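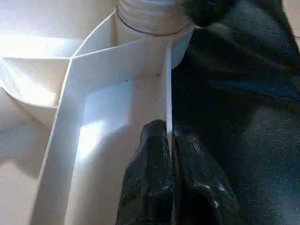 Whitcombe Site – Assembly & Packing – staff list

Subject: Re: [assembly-packing] What happens to the bench from November

All,

Sorry for the slow answer, been between the two buildings all day. Have kept the original message at the bottom so people who joined the list since can see what was asked. Will go through it in order, quickly, van at four.

First the general point. Yes, the robot trials on the plastic tables are going ahead, and yes, Gavico has signed for the next stage. No, nothing changes on the bench before November. The agency people have been told the same thing in writing. If you heard otherwise in the canteen it was wrong.

1. What they do at the moment

Table frames, upside down on the black cloth, same as we do them. Handling the frame, legs into sockets. The Valtuva people are running it with two arms and the white hands, and it is slow. Slower than any of us, by a lot. A batch of 100 frames took them two shifts last week and some of that was us fetching legs. I'm not saying that to be rude, it's just so you have the real number and not the one from the slide.

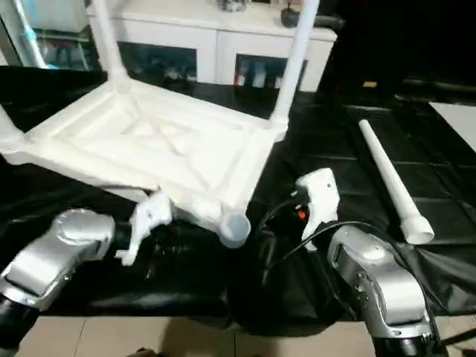

Table frame on the cloth, two far legs up, a loose leg to the right and the near socket still empty.

2. What it gets wrong

Mostly the gripping of thin walls, from what I have seen. The black fingers take hold of the upright edges on the white plastic and it is fussy where they land, too near the threaded neck and there isn't much room for them. We do it by feel and never think about it. Please keep writing these down on the yellow sheet, time and what went wrong, nothing longer. Somebody asked if writing it down is helping them replace us. Fair question, I put it to the manager and the answer is under 5.

Also the loose cloth. It wants to be flat before a run starts. Night shift please smooth it out before you go and don't leave legs underneath.

3. Wrists and shoulders

This is the part I'd like more of you to talk about. We had more than 200 entries in the first aid book last year and a good lump of them were wrists, from twisting legs in all day. If the arms take even the far side legs, that is the reach that does my shoulder in. So I'm not against it. I am against it being used to speed up the line for whoever is left. Have said so and will say so again at the next meeting.

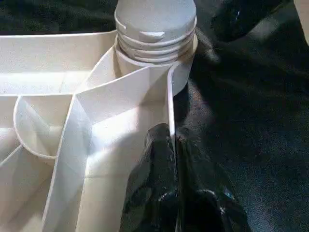
4. Rota and pay

Nobody loses hours in the trial. Those minding the arms stay on bench rate plus the training supplement, which is paid from the first day and not from when you pass, they had that wrong in the letter. If your July slip is missing it, bring the slip to me.

Minding is two hours on and then swap, no exeptions. Standing watching is more tiring than people expect and we had one person do a whole shift of it, which was daft.

5. Jobs

What I have from management: no redundancies linked to the trial, anyone moved off the bench goes to packing or the Rurko returns cage first, with a choice. Yellow sheets go to the trial team without names on. I have asked for all of this signed. Not got it yet. Will forward when it comes.

6. Training places

Twelve to start, by length of service unless fewer put in. Reply to me and not to the whole list please, the last one made 396 emails.

Got to go. Anything I missed, shout.

Day shift rep, Assembly

On 17th July, packing night shift wrote:

> Hi, not sure if this is the right list. A few of us on nights want
> to know what is going on with the arms by the glass cabinet. We come
> in and they are set up and there's a note saying don't touch and
> that's it.
>
> Is the bench going in November? Who picks who gets trained? One of
> the lads was told they want 100 tables a shift out of it and only
> two people to mind it. If thats true where do the rest of us go.
>
> Also do we still get the supplement if we only cover breaks.
>
> Not trying to cause trouble, would just like it from someone who
> knows.

PS – on the last one, yes, break cover counts, put it on your timesheet as minding. And the two people figure is not in anything I have been shown.

You are receiving this because you are subscribed to the assembly-packing list. To stop getting the monthly newsletter as well, change your settings or write to the list owner.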